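Ticket 2504
Opened by: Joni Heiskanen
Subject: Ferry add-on vanishes from island package bookings
Status: Waiting on customer

Hi Joni, and thank you so much for sticking with us on this one. I know May is when Grelbridge starts filling up and you have guests asking about their crossings, so I got onto it right after lunch. I made a test booking for the Midov coast weekend, picked the morning ferry, and sure enough the ferry was gone by the confirmation page. The package total still included it, poor thing.

The Javby calendar holds a crossing for 90 seconds, and your checkout page was letting go of it early. I've turned the hold back on and my next 2 bookings kept their ferry all the way through.
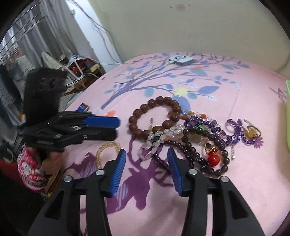

Beads on the tree-print sheet

Could you clear your browser cache and try the Manolakis walking tour package too? It uses the older form, and I haven't touched that one yet. Your listing text is fine at 400 words, so please don't trim it on our account!

If the ferry drops off again, just reply here with the booking number and I'll pick it straight up.

Warmly,
Stellan Haugland
Booking support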